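To: brindedholm-bench
Date: 18 August 2021
Subject: Re: Plank top for the shared table, seams and finish

The earlier message, in part:

> We have the chance of a plank top to replace the coated board at the
> Brindedholm workshop. My worry is the seams. Anything that gets stood
> on end will sit across a joint sooner or later, and a joint that has
> moved will tip it. Has anyone on the list run a plank top for bench
> work over a full heating season? Also, is there a finish that does not
> go slick? The coated board is bad for this and small parts slide
> straight off it.

We have run one at Marley since last September. Answers in the order asked, then two notes on upkeep.

1. Seams

They move. Ours were flush when the top went on and could be felt with a fingernail by midwinter. A long straightedge laid across the planks showed daylight at two joints and nowhere else. Both closed again in spring without any work. Flat-bottomed items never rocked on them. Narrow-ended items can catch, so the habit on our bench is to work on the face of a plank and hold upright pieces clear of the surface.

The top is a light wood and the seams stay easy to see, so placing work between them takes no thought. The picture has the tabletop with an upright blue and black cylinder being handled over it, an orange adapter around the body and the lower tip meeting the other gripper just above the wood.

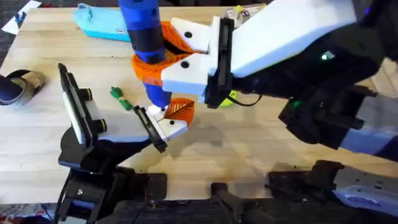

2. Finish

Hard wax oil, two thin coats, cut back with a fine pad between them. We tried Prarnumden satin varnish on an offcut first and rejected it. It was as slick as your coated board and showed every scratch. The oiled surface has enough drag that a small screw stays where it is put. It does mark. Solvent left standing for a few minutes leaves a pale ring, which comes out with the pad and a little more oil.

3. Fixing

Slotted brackets underneath, screws snug and no tighter. Do not glue the top to the frame. The planks need to travel across their width or the seams will open further than ours did.

4. Cleaning

Vacuum along the seams, brush attachment, never compressed air. Air drives grit down into the joints and it works back up under whatever is being slid across. We do this every 200 working hours and re-oil every 3,000, though the second figure is a plan and we have not reached it yet.

If the Ambrosio top is still on offer with 12 planks, I would take it over the version with wider boards. Narrower planks spread the movement over more joints and each one opens less. Check the moisture content before it is fitted and let it sit in the room for a couple of weeks first.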